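Handout 4: Picking from a bin
Workshop course, Larndale. Notes by Cengiz Ağca

Before the first pick, fix the bin well. If it moves even a little, all the taught points are wrong – then you must teach them again. We use bar clamps on the rim.
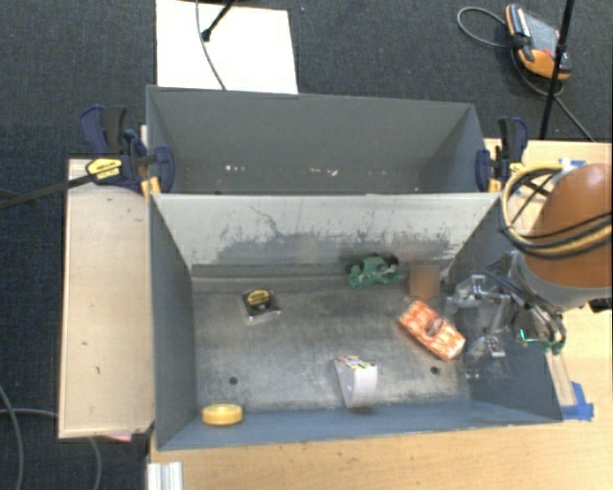 Fig. 1. Gripper over the front bin, mixed objects.

Start with the tape measure and set the speed to 187 mm/s. Leave small or round objects for later. Write each missed pick in the log. Bülent Kozan will check the logs in July.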